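Line Item 12
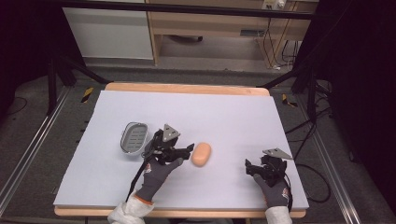
The request from Mavwood had to be in before five, and Nelu Cârstea had three quotes open on the desk. Talebi wanted 3097 per pair of hand-held grippers, cables included. Korkis was cheaper but charged separately for the mounting plates. Prodent had not listed a price at all, only a lead time of 9 weeks.

He put Talebi in the main column and Korkis in the alternate. Then he went back to line 12, consumables, which Mavwood had returned twice with the same note: justify.

Soap, he typed. Bars, oval. Dishes, plastic, slotted.

He deleted it and typed it again with a unit cost. The bars wore at the edges after enough handling, and a worn bar closed the jaws at a different width. Replacement interval, eight shifts. He had measured this himself in July with a caliper borrowed from the tool crib, and the readings were in appendix B, where they would stay unread.

Gloves went on the next line. Foam board after that, one sheet per table, plus a spare. He left the cable budget alone — it had been approved once and he did not want it looked at again.

At 4:40 the phone rang. It was Mavwood purchasing.

"Line 12," the woman said. "Could the operators bring their own?"

"Their own soap?"

"Yes."

Nelu looked at the caliper readings. "It has to be the same soap," he said.

She asked him to put that in writing. He opened the cell and began to type.

Contact the editors | All stories copyright their authors | Back to top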